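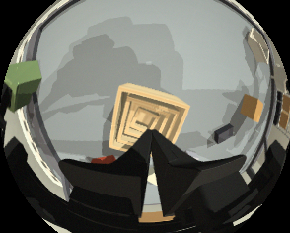 September
By Babar Baloch

Think about picking up a block and dropping it into a box. You probably learned to do it before you could talk. You don't plan it. Your eyes find the block, your arm goes out, your fingers close, and the block goes where you want it.

A robot arm can't do any of that until somebody has taught it how. Teaching takes a lot of tries, and many of those tries go wrong. The arm closes on thin air. It knocks a box over. Sometimes it pushes its fingers into the table, and if the table is real and the arm is real, something may have to be fixed before the lesson can go on.

Stirnell is a computer program that lets people teach a robot arm without having one. It is made by a company called Nerkex and it is sold to schools, libraries and coding clubs. Everything in it is drawn by the computer: the arms, the table, the blocks, the walls and even the light. This is called a simulation. A flight simulator works the same way. A pilot can crash the pretend plane, press a button and start again at the end of the runway.

What does the robot see?

A robot arm needs some kind of eye, and in Stirnell you can switch to the view from just behind its fingers. Most people find this view hard at first. It is round and very wide, so it takes in the table, the walls and the ceiling all together, and straight things look bent near the rim.
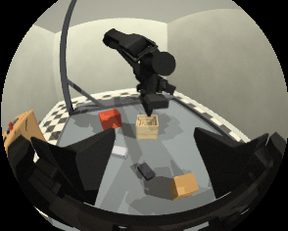

Wide views are useful because an arm has to know about more than the thing it wants to pick up. It has to know what might be in the way. It also has to know where its own fingers are, and those are the big dark shapes at the bottom. When there is a second arm at the table, each one has to watch for the other. Look at the pale wooden crate near the middle and you will find the other arm's black finger pointing down at its back rim. If the near arm reached for that crate now, the two might bump. You have to decide which arm goes first, and write that into your instructions.

The round view has a catch. From this close, a small block can hide behind a finger. That is why Stirnell also lets you look from the side of the room, the way you would if you were standing there. People who use it a lot go back and forth between the two.

How do you teach it?

There are two ways, and you can mix them.

The first way is to write steps. Stirnell uses short commands that snap together, such as MOVE ABOVE, LOWER, CLOSE, LIFT and OPEN. If you have made a game out of coding blocks, you will know how this works. The arm does exactly what the steps say. If you forget CLOSE, the arm will go down, come up again with nothing, and carry on with the rest of the job as if it had the block.

The second way is to show it. You steer the arm yourself with a mouse or a game controller, and the program saves every movement.

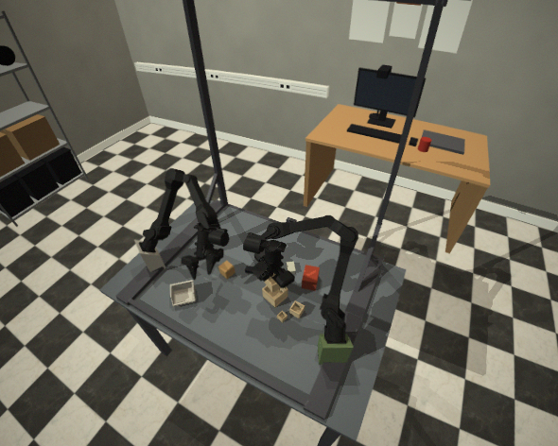

When you have saved enough good goes, you press LEARN. The program looks for what your goes have in common and then tries the job by itself. You can ask it to try 1000 times while you are at lunch. When you come back there is a score.

I tried this with a simple job, which was to pick up a cube and put it in an open box. After I had shown it 35 goes, the arm got the cube into the box 196 times out of 1000. That is not a good score. I watched some of the misses and saw that I had always come at the cube from the same side. I showed it more goes, coming from different sides this time, and the score went up to 451. It was still missing more than half, but you could see it had learned something.

Why make a whole room?

You might wonder why the people at Nerkex went to the trouble of drawing a room when the arms only work on the table. The reason is that a robot doesn't know which things matter. If it has only ever practised in a blank space, a real room can confuse it. So the Stirnell room has ordinary things in it, and you can change the colours and move the lights.
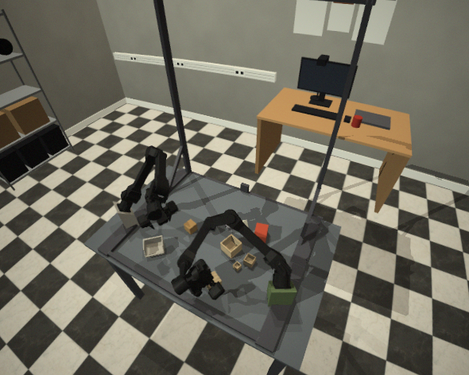 Colour is one of the first things worth changing. Suppose you teach an arm to look for something red, and you use a red block every time. It may learn "go to the red thing" and nothing else about the block's shape or size. There is a bright red block on the table and there is also a red cup over on the desk, near the keyboard. You and I know the cup is far away and isn't part of the job. The arm has to learn that. Shadows can cause the same sort of trouble, as a dark patch on the table may look like an object to a computer.

Is it any good?

I think it is, if you have patience. The arms move smoothly and the side view is easy to understand. The step commands are clear, and a ten-year-old could get an arm to pick something up on the first afternoon.

Some parts are not so good. The help pages are written for adults. LEARN is slow on an old laptop. Blocks in the program can also be a bit too well behaved. A real cube might be sticky or have a squashed corner, and a real table might wobble. An arm that does well in Stirnell will still need more practice if you move its lessons over to a real one.

Words to know

Gripper: the part at the end of a robot arm that takes hold of things.

Joint: a place where the arm bends or turns, like your elbow.

Simulation: a pretend version of something, made on a computer.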